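Plonley Refurbished Desktop Computers for Schools and Libraries

Product group: Desktop computers, refurbished
Supplied by: Onetti Educational Supply
Page last revised: 2/12/18

The Plonley range consists of refurbished desktop computers supplied to schools, public libraries and adult learning centres. Each machine is a former office computer which has been inspected, cleaned, repaired where necessary and fitted with a newly installed operating system before dispatch. The range is intended for general classroom work, library catalogue access, word processing and supervised internet use.

Who the range is for

Plonley computers are offered to registered educational and library customers only. Orders from private individuals cannot be accepted through this page. Customers who do not yet hold an account may apply by completing the account form and returning it with a signed order on headed paper. Accounts are normally opened within two working days.

The range is not recommended for video editing, three-dimensional design or other work that places heavy demands on graphics. Customers with such requirements should refer to the Kristiansen workstation pages.

Models available

Plonley Reader. A small desktop unit for catalogue terminals and enquiry desks. Supplied with keyboard and mouse. The monitor is ordered separately.

Plonley Classroom. A tower unit for general teaching use. Supplied with keyboard, mouse and headphones. Available singly or as a classroom set.

Plonley Office. A tower unit with additional storage for administrative staff. Supplied with keyboard and mouse, and with a second network connection on request.

The make and outer appearance of the computers will vary according to the stock held at the time of order. Where a customer requires all the machines in a room to match, this should be stated on the order form. Matching sets may take longer to prepare, particularly in January, when many schools place their orders for the spring term.

Inspection and preparation

All incoming computers are received at the Adau workshop, where the work is overseen by Settimio Bianchini, Head of Refurbishment. Storage drives from previous owners are removed on arrival and are never reused. Cases are opened, dust is cleared from the fans and vents, and the processor, memory and power supply are each checked before a machine is accepted into the range. Computers which fail inspection are kept for spare parts or passed to a licensed recycler.

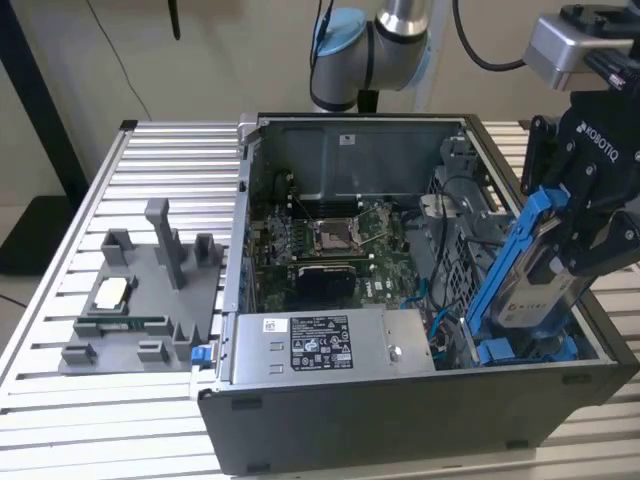

Photograph: Onetti Educational Supply

A printed inspection record is enclosed with every computer. It gives the amount of memory fitted, the capacity of the new storage drive and the initials of the technician who completed the work. Customers are asked to keep this record, as it will be requested if a fault is reported under guarantee.

Delivery and installation

Delivery is to the ground floor of the premises. Customers should make sure that a member of staff is available to sign for the goods and to note any damage to the outer cartons - claims for damage in transit cannot be considered unless it has been recorded on the delivery note.

Installation is available as a separate service and covers unpacking, connection to the local network and removal of packaging. It does not include electrical work or the moving of furniture.

Guarantee and returns

The guarantee lasts for three years and covers parts and labour. Keyboards, mice and headphones are excluded. Unused goods may be returned within 60 days of delivery, provided that they are in their original cartons and that the customer has obtained a returns number beforehand.

Opening the case does not in itself end the guarantee. School technicians may add memory or replace a storage drive, but are asked to inform us of the change so that the inspection record can be amended.

Enquiries

Enquiries about orders, classroom sets and installation should be addressed to Amedeo Piras, Customer Accounts, quoting the account number and the name of the model. Technical enquiries are forwarded to the Adau workshop and answered in writing.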